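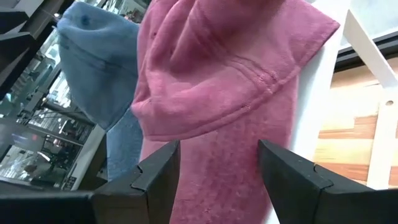
Household chore automation
Last edited in January by Macarena Ulloa
Search this encyclopedia Go Advanced search

Household chore automation is the use of machines to do domestic work such as cleaning, laundry, cooking and putting things away. The term is also applied to similar light work in shops, hotels and small workshops, where the objects and the problems are much the same. Some chores have been done by machine for generations. Others, above all those that involve picking up and arranging soft or mixed objects, are still done almost entirely by hand.

Background

Washing machines, dryers and dishwashers automate the middle of a chore. A person loads the machine, starts it and unloads it. Robot vacuums and floor moppers, which became common in homes after 2000, go a step further in that they move about on their own, but they work on a flat surface and mostly avoid objects instead of handling them.

What remains is the handling itself: sorting clothes, folding them, hanging them up, clearing a table, filling a shelf. General-purpose robot arms have been tried on all of these tasks. Results depend heavily on the item and on how tidy the starting position is.

Soft goods

Cloth is one of the hardest materials for a robot. A plate has the same shape wherever it is put down. A towel or a fleece blanket does not, and its edges may be hidden under its own folds. Before a machine can fold or hang a piece of fabric it has to find a place to hold it, and the fabric changes shape as soon as it is lifted. Two pieces lying together add a further problem, as a two-fingered gripper may close on both.

Thick, fuzzy fabric is easier to grip than thin, slick fabric but harder to fold flat. Hems and seams are useful landmarks, and many control programs look for them first.

Caps and other shaped items

Hats, shoes and bags fall between hard and soft goods. A baseball cap has a crown that partly keeps its shape, a stiffer brim, and often a strap at the back. It can be picked up by any of these, but each grip leaves the cap hanging at a different angle, and it may have to be turned before it can be stacked or put on a hook.

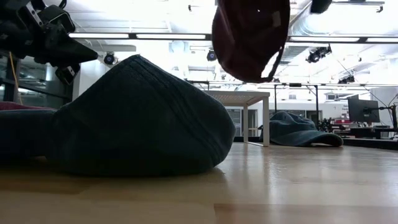
Baseball caps and a robotic gripper at a wooden tabletop.

Sorting caps by color is simple for a camera under good light. Setting them down the right way up is less reliable. Loose straps can catch on other items, and glossy tabletops produce reflections that some vision systems mistake for objects.

Trials

Pridgate, a maker of small robot arms, ran a tidying trial in 4 rented apartments. The arm was given 101 items to put away, among them towels, cups, toys and hats. It placed almost all of the hard items correctly but needed help with many of the soft ones. Stornis tested its Fang gripper on shop-floor work, restocking bins of folded clothing, and reported that a worker was still faster.

Flimico sells a folding machine for laundries. It handles flat linen of known sizes and has to be fed by hand.

Current limits

No machine on general sale can take over the laundry from hamper to drawer. Speed, cost and safety around children and pets are the limits most often named, along with recovery from small mistakes such as a dropped sock.

See also: Domestic robot; Gripper; Laundry; Machine vision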